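Vunau gripper comparison – progress to Thu 19 January
Prepared by Aurelio Arroyo

We are comparing two pad types, Bermúdez and Zinetti, on cutlery and thin metal parts. Of the 200 trials planned, 60 are done, all on the sorting task with the grey bins.
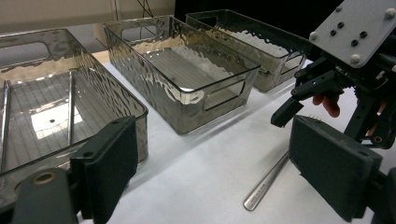
Slim handles remain the hardest items – the pads have to come down very close to the table. We have asked for 6 spare pads.

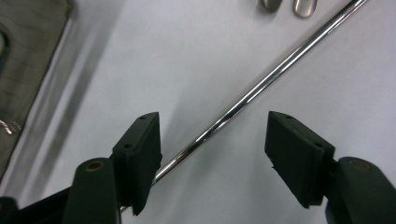

Fig. 2. Pads either side of a thin polished rod

The remaining trials will run into February. Spending is unchanged.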